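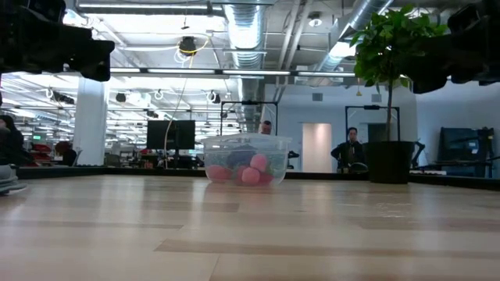 The lid is always the part that comes back broken, a woman in front of me told her neighbor while we waited at the gate, and she had brought three broken lids in a shopping bag to prove it. I remembered her remark many times during the afternoon, for at the Kusteck open day almost every question from the visitors was about lids.

Kusteck makes plastic boxes for the household, and its factory stands at the edge of Widley, behind the freight station. From the center you take bus 27 to the last stop and then walk along a fence for 11 minutes. There is no sign until you are nearly there. The factory opens to the public one time each year, in August, when half of the machines are stopped for maintenance and the noise is lower.

We were divided into groups and each group received ear plugs and a paper map. My group started in the material hall. The plastic arrives as small grains, similar to rice, and it is sucked through pipes in the ceiling to the machines. Our guide let us put our hands in a barrel of it. It feels dry and a little greasy at the same time, and I found some grains in my sleeve in the evening.

In the molding hall only one line was running. The mold closes, you wait, it opens and a box comes out. I had expected that it would go faster. The guide explained that the cooling takes most of the time, and if a box is taken out too early the walls bend inward and the lid will never fit. At this the woman with the shopping bag raised her hand. She asked why the clips break always in the same corner. The answer was longer than I can repeat, but the main point was that people open a box from one corner, usually the same one, and clear plastic is harder and less willing to bend than the milky kind. For a box which is opened daily, for example for toys or for sewing things, he advised the milky kind.

Then came the test room, which I liked the most. A lid is opened and closed by a small motor until it breaks, and a counter shows the number. On the shelf stood old lids with their numbers written in marker. The worst one had only 300.

The company Grevedus, which makes the molds, had a table in the yard with cut pieces of steel. One half of a mold for a lunch box was there, and I could not lift it. Next to them was the food. The Yu bakery from the town sold dumplings and sweet buns, and the line was long. I paid 8 dollars for dumplings and tea and found it a fair price.

The factory shop sells second-quality boxes, mostly with small marks or a wrong color. You should go there before the tour, not after it like me. When I came, all the flat boxes for under the bed were sold and there remained only big ones without wheels. I bought two anyway, with lids, and carried them on the bus on my knees.

Some practical remarks. Entry is free, but closed shoes are necessary and a man in sandals was sent to wait in the yard. Small children may see the yard and the shop only. The last tour starts at 3:30 p.m., and the toilets are in the building on the left side of the gate.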